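Brelley St kitchen – the sort-out, in pictures

Posted Sep 19, 2024 by Golnar Hashemi

Quick one, no time for a proper write up. Finally had a go at the kitchen at our share house, me and Märta Ljungberg, one long weekend day and a bit of the next morning. Märta did cupboards, I did benches and tables. More than 200 things came out of those cupboards. We know becuase Märta wrote a list, which is still on the fridge if anybody wants to argue about the cake tins.

Only one pic is loaded so far, the rest of the captions are sitting here waiting for me to find the other card. Will add when I can. Click to make it bigger.

What we were trying to do

Get every bowl, mug and bit of cutlery out where we could see it. Match up lids. Find a home for the mixing gear that isn't the top of the fridge. Stop people buying another peeler – we own six.

Rules we made up on the day

Chipped goes in the garden box. Doubles go to the Ansari family next door, who are setting up their eldest in a flat. Anything with a name on the bottom goes back to whoever. Anything plastic with a melted side, bin. Märta is much harder than me on plastic. I kept two ice cream tubs, she found them, I kept one.

Stuff that went in the car

Ten dinner plates, the brown ones. A box of jars. The fondue set (sorry Dad). The Itetti coffee pot with no handle went too, then came back the same night, long story. The op shop at Sitanside takes kitchen things any morning, go round the side and ring the bell. They won't take knives or anything electrical, so ask first.

On to the tables

Folding table came up from under the house for this. Best thing we did, gave us somewhere to put the odds and ends while the grey one had the bigger gear on it. Might leave it up til June to be honest.
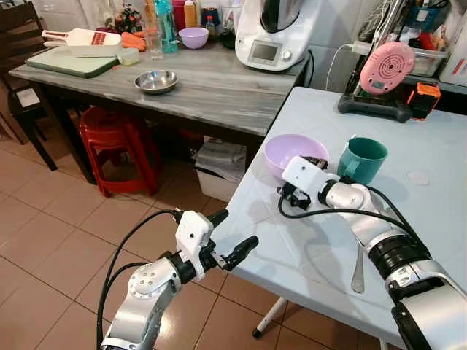 Lavender bowl, teal mug and a spoon on the white folding table. Steel bowl and the food processor over on the grey marble-look one. Back counter still to do – the clear tub there is all bits and peices, I'm not looking foward to it.

What's left

The back counter, see above. Drawer under the kettle. Spices, which are going in alphabetical whether the house likes it or not. Shelf paper if the hardware has any in the plain white. And somebody needs to own up to the seventeen takeaway lids.

If you lent us a dish in the last couple of years come and have a look, its probably in the hallway box.

6 comments
Share this gallery
831 views

Search galleries Go

Recent galleries
Back verandah, before the paint
Märta's tomatoes, week by week
Sitanside market, wet morning
Shed shelves from old pallets
The hallway box – is this yours?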